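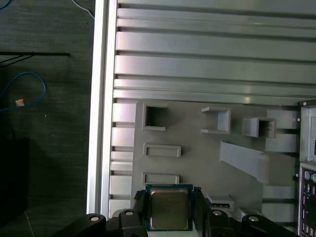 CPU over the open case.

Blog > Notes > Money and junk

8 November 2024

Quick one, I have to be out the door in 30 minutes and the laundry isn't folded.

So I finally sat down and added up what I spend keeping old stuff going versus buying new. Been putting it off since June. Had all the receipts in a Zinia shoebox, half of them faded to nothing. Took two evenings and most of a pot of coffee.

Total for the year: $1252. More than I thought. Way more than I told Ruth.

Biggest chunk was the car, obviously. $522 for the brakes and a wheel bearing, and the guy at Vörös showed me the old bearing and it sounded like a pepper mill. Fine. Paid it. A car payment would eat that in two months so I'm not losing sleep.

Then the washer. Almost $200 on the washer!! Pump, then a hose, then a second pump becuase I ordered the wrong one the first time and missed the return window. My fault. Read the part number off the sticker, people, not off the forum.

The rest is small stuff. Boots resoled (worth it, third time). Zipper on the green coat. A lamp switch. Computer bits. A Rulik can opener, which I know is not a repair, but it replaced one I had tried to repair, so it goes in the pile.

Kornél Pálfi wrote to me after the last post and said I should be counting my hours too. Ugh. He's right. If I put even a lousy wage on my Saturdays the washer is a disaster and the coat is a wash. The boots still win. He also says he keeps a notebook with every fix in it, date and cost and how long it lasted, going back years. I want to be that person. I bought the notebook. It has a grocery list in it.

Ruth Paucar's rule is simpler: if it breaks twice in one year, it goes. By that rule the washer is gone and so is my left knee.

My problem is I like it. Sitting there with the screws in a saucer and the radio on. Don't know what column that goes in. Not saving money maybe but I wasn't spending it somewhere else either.

Things I'm changing anyway:

- no more ordering parts after 10 pm
- write the cost down the same day
- the Stenex vacuum does NOT get another belt, I mean it this time
- ask what the new one costs before opening the old one up

Will try to do the numbers again next year and see if the total goes down. If anyone has a spreadsheet for this that isnt horrible, send it over. Mine has one tab called "misc" and one called "misc 2".

Ok, laundry.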